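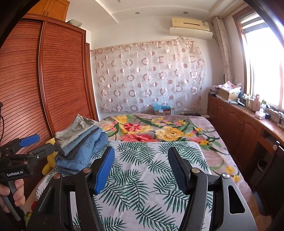
Kimutai Ndung'u 认为，衣服叠好放在床上，只能算做完了一半，因为晚上要睡觉的时候，人还是会把整叠衣服搬到椅子上，第二天再搬回来。我们小组第一次讨论时他提出了这个意见，后来我们的题目就从“怎么叠衣服”改成了“衣服从床上到柜子里的一段路”。

课程实践报告
题目：卧室衣物的折叠、暂放与入柜
执笔：Njoroge Owino
组员：Kimutai Ndung'u、Njoroge Owino
提交日期：2023-02-19

一、题目的来源

我们两个人选修了“居住与日常生活”这门课。老师要求每个小组选一个家里的小问题，观察它，试着改善它，最后用中文写一份报告。开始的时候我想写厨房，可是班上已经有别的小组选了厨房，而且他们的计划比我的好。Kimutai 说他每天最烦的事情是找衣服，我听了以后觉得我也是一样。

我的母语里没有一个词和汉语的“收拾”完全相同。查词典以后我发现，“收拾”包含两个动作，一个是把散开的东西收回来，一个是把它们放整齐。在我们的卧室里，第二个动作经常先做，第一个动作经常不做。衣服在床上叠得很整齐，但是没有收回去。这个发现对我写报告帮助很大，所以我把它写在前面。

二、房间的条件

房间里最大的家具是床。床单是白底的，印着绿色的棕榈叶；毯子是浅紫粉色，上面有很大的玫瑰花，红的、粉的、黄的都有。我提到花纹，是因为它和整理有一点关系：在花纹很多的毯子上，小件的衣物不容易看见，袜子尤其如此。放在床单那一边就清楚一些。Kimutai 不同意，他说他在什么颜色上面都找不到袜子。

床的左边立着一个红棕色的高木柜，柜门是弧形的，由一条一条横的木片组成。我在词典里查到这种门叫“卷帘门”或者“百叶式门”，我不能确定哪一个词更准确，所以下文只叫它“大柜”。大柜的上方另有一个木吊柜，拉手是深色的。窗户下面有一排长的木柜，台面很长，我们叫它“窗柜”。窗柜有带门板的柜子，也有一个小抽屉和一个敞开的格子。

从上面的情况可以看出，房间并不缺少放东西的地方。床后面的地上还是有一个纸箱，箱子上面有一个浅蓝色的塑料袋。我们在讨论时给这样的地方起了一个名字，叫“第三个地方”：第一个地方是柜子，第二个地方是床，第三个地方是既不属于柜子也不属于床的角落。

三、我们想知道的问题

我们的问题有两个。

第一，叠好的衣服为什么停在床上？

第二，如果改变叠的顺序和放的位置，衣服会不会更早进柜子？

一开始我们还有一个问题，关于哪一种叠法最省空间。老师看了计划以后建议删去，他说网上已经有很多人比较过，我们再比较一次，不会有新的结果。我有一点舍不得，但是后来我承认他的建议是对的，因为光是前面的问题已经用完了我们的时间。

四、方法

我们没有使用复杂的方法。每次收衣服的时候，一个人叠，另一个人在旁边写记录。记录的内容是：先叠什么，叠好以后放在哪里，什么时候进柜子，进柜子之前有没有被搬动过。我们一共做了 10 次，前一半按照平时的习惯做，后一半按照新的办法做。

记录表是手写的。我原来打算用电脑做表格，可是一边看一边打字很慢，而且电脑也要放在床上，占了放衣服的位置。

需要说明的是，写记录的人在旁边看着的时候，叠衣服的人会比平时认真。Kimutai 在记录表的背面写了一句话：“有人看我，我连手帕也叠。”我们没有办法去掉这个影响，只能在报告里写出来。

五、平时的习惯

按照平时的习惯，衣服从晾衣架上拿下来以后，全部堆在床的中间。人站在床的一边，伸手拿到什么就叠什么。我们发现大家都喜欢先拿大的、厚的衣服，比如牛仔裤。牛仔裤布料硬，叠两次就能站稳，放在最下面很合适。然后是比较软的上衣，放在牛仔裤上面。床左侧那一叠就是这样的：下面是蓝色牛仔裤，最上面是一件米灰色的衣服，旁边还有一个黄色的毛绒玩具。

这种叠放方式看起来很稳，可是有一个缺点。裤子和上衣在柜子里不放在同一个地方，裤子放在大柜的下层，上衣放在上层。一叠混合的衣服要进柜子，必须先拆开。拆开就等于再整理一次，人已经累了，不愿意再做，于是说“先放着吧”。

“先放着吧”这句话，在我们的记录里出现得很多。我问了 Kimutai 的表姐，她说在她家里，这句话的意思是“今天不会再动了”。

还有一个原因和柜门有关。叠衣服的时候，大柜的门是关着的。等到衣服叠好了，两只手抱着衣服，没有手去开门。这时候人有两个选择，一个是把衣服放回床上去开门，一个是用手肘开门。我们两个人都试过手肘，大柜的横条门不适合用手肘开，袖子会被蹭到。放回床上以后，又经常忘记再拿起来。

小件衣物的情况更差。袜子和内衣总是留到最后，最后人没有耐心，就把它们放进一个袋子，袋子放在“第三个地方”。

六、新的办法

根据前面的观察，我们做了几个改变。它们都很小，也不需要买家具。

第一个改变是先开门，再叠衣服。大柜的门打开以后，可以看见里面哪一层有空位。我原来担心灰尘，后来觉得叠衣服的时间不长，没有关系。

第二个改变是按照柜子的层来分堆。上衣一堆，裤子一堆，家里穿的衣服一堆，小件一堆。每一堆在床上的位置是固定的，离大柜近的一边放裤子和上衣，离窗户近的一边放小件，叠完以后直接放进窗柜的小抽屉。

第三个改变是一堆不要太高。到小臂的一半就停下来，先送进柜子，再回来继续叠。Kimutai 对这一条最不满意，他觉得来回走路浪费时间。我们为此争论了一个晚上，最后同意各用各的办法，记录里分别写清楚。

第四个改变是先叠袜子。叠袜子最没有意思，所以放在力气还多的时候做。

我们还讨论过要不要做标签。Kimutai 在 Juslow 文具店看过一种布标签，可以缝在隔板的边上。我觉得两个人用的柜子不需要标签，记住就可以了。后来他还是用纸写了几张，贴在隔板里面，字朝外。用了一段时间以后，纸角卷起来，会勾住毛衣，我们就取下来了。

七、材料和费用

为了分开小件衣物，我们在 Khaemba 市场买了布做的分格盒和一小包防潮的纸片，一共花了 1,730 先令，其中分格盒近 1,000 先令。课程没有给我们费用，由两个人平分。

分格盒的牌子是 Plodine。买之前我没有量抽屉的高度，只量了宽度和深度，结果盒子比抽屉高了一点，抽屉关不上。我们把盒子上面的边向里折了一圈，用针线缝住，这样就可以了。缝的工作是我做的，线的颜色不太合适，但是关上抽屉以后看不见。如果有同学也想买，请先量三个方向。

邻居还给我们介绍了一种叫 Plurnora 的折叠板，把衣服放在上面，翻几下就叠好了。我们借来用了一次。它叠衬衫很整齐，叠牛仔裤就很勉强，裤腿太厚，板子翻不过去。因为只用过一次，我们没有把它写进结果。

八、结果

按照平时的习惯做的时候，多数衣服当天没有进柜子。它们在床上放到晚上，然后被搬到椅子上。最久的是一件厚外套，它从椅子又回到床上，中间还掉过一次，需要重新叠。

按照新的办法做的时候，上衣和裤子都在当天进了柜子。先开柜门这一条效果最明显，我们自己也感到意外。门开着，手里的衣服就有了去的地方，中间没有停下来的理由。Kimutai 不愿意多走路，他的办法是叠好一整堆再抱过去，结果也进了柜子，只是有一次上面的几件滑到地上。所以我不能说我的办法比他的好，只能说我的衣服没有掉。

先叠袜子的效果不稳定。我做的时候很顺利，Kimutai 做的时候，他叠了几双就开始看手机，总的时间反而变长了。后来他改成一边听广播一边叠，情况好了一些。

小件衣物是改变最少的一类。抽屉里有了分格盒以后，放进去的时候分得很清楚，拿出来的时候很快又乱了。早上赶时间，人不会看格子，用手在里面翻。我们对这个问题还没有好的办法。

家里穿的衣服也有问题，我在计划里完全没有想到。它们穿过一次，还不用洗，放回柜子不合适，放在床上又乱。Kimutai 建议在门后面挂一个钩子，我们还没有做。

九、不足

首先，次数太少，而且只有一个房间。别的家庭可能没有这么长的窗柜，也可能有更多的人共用一个大柜，情况会很不一样。

其次，记录的人和叠衣服的人是同一个小组的成员，我们都知道新的办法应该更好，所以心里希望它更好。老师在中期检查的时候已经指出这一点。他建议我们请一个不知道题目的人来做，我们请了 Kimutai 的弟弟，但是他叠了几件就走了，那次没有算在记录里面。

另外，季节也有影响。现在的衣服比较薄，叠起来容易。到了五月，天气变凉，毛衣和厚外套会多起来，一堆到小臂的一半可能只有很少几件，来回走路的次数会增加。我打算五月再做一次同样的记录，即使课程已经结束了也想做。

最后是语言方面的不足。记录表里有的地方用英语，有的地方用汉语，“堆”“叠”“摞”这三个量词我在开始的时候没有分清楚。写报告的时候我请教了老师，他告诉我，“一堆”比较乱，“一叠”是整齐的，“一摞”一般比较高、比较重。我已经按照他的说明修改，但是第六部分的“分堆”我没有改，因为在那一步衣服还没有叠。

十、分工和感谢

Kimutai Ndung'u 负责观察计划、购买材料和一半的折叠工作，第五部分的初稿也是他用英语写的，由我翻译。Njoroge Owino 负责记录表、另一半的折叠工作和全文的中文写作。

感谢老师两次修改我们的计划，感谢借给我们折叠板的邻居。记录表的原件放在我这里，需要看的同学可以和我联系。

附：叠衣服之前的准备（贴在大柜门里面的那一张）

打开大柜的门。
床上的其他东西先拿开，枕头可以不动。
拉出窗柜的小抽屉。
先叠袜子。
裤子和上衣分开放。
到小臂的一半，送进柜子。
家里穿的衣服，等钩子装好以后再写。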